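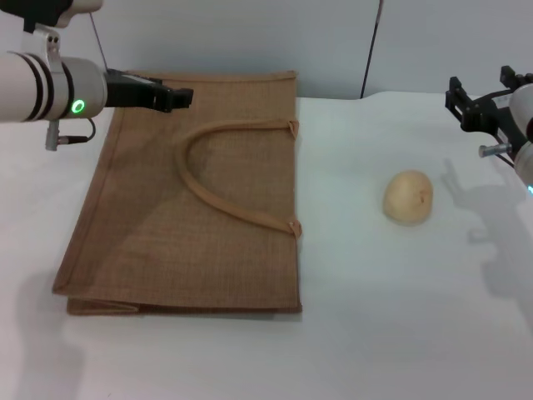

A two-armed station at work on a jute bag and a potato.

Budgeting for the second year
By Dima Saab
4 December 2022

Organisations which buy robotic equipment for handling work tend to plan carefully for the purchase and hardly at all for what follows. Quotations are gathered, a capital bid is written, and the arms are delivered. The running costs are then met from whatever line happens to have money left in it. I wish to argue that this practice should end, and that no capital bid for a two-armed station should be approved without a running budget for the second year attached to it.

The case of the Laryea packing project is instructive. The original bid, submitted in August, listed the arms, the grippers, the table and the installation. It allowed £1,405 for everything else. Under that heading fell replacement finger pads, cables, spare brackets, and all the goods on which the station was to be tried. The sum was spent within 29 weeks, and a further £3,750 had to be found from the training budget of another department.

Part of the difficulty is that the goods themselves look too cheap to plan for. A woven bag and a potato cost very little. A bag with a coarse weave and a soft handle is nevertheless a hard thing for a pair of flat fingers to manage, and a fair trial calls for many bags, in several sizes and states of wear. Potatoes must be bought fresh, stored and thrown away. Somebody must be paid to lay these items out, and that person's hours appeared nowhere in the Laryea bid.

Suppliers bear a share of the responsibility. Of the two firms invited to quote, Vorham supplied a parts list with prices and expected service intervals. Staro offered a lower figure for the arms but would give no price for spare grippers until an order had been placed. The assessment form awarded marks for purchase price and delivery date only, and Staro was duly chosen. A form which asked for two years of costs might well have produced a different result.

It will be objected that small departments cannot forecast such spending with any accuracy. I accept that the first estimate will be wrong. At Gralley, where a running budget has been required for all automation bids, the first one fell short by 38 per cent. The shortfall was reported, the allowance was corrected, and the next bid was drawn up from real invoices. An estimate that can be checked against spending is of more use to a finance office than a blank line.

I would therefore ask that the bid form be amended before the next round opens, with separate entries for spare parts, trial goods and staff hours. Departments which already hold such equipment should complete the same entries for the coming year.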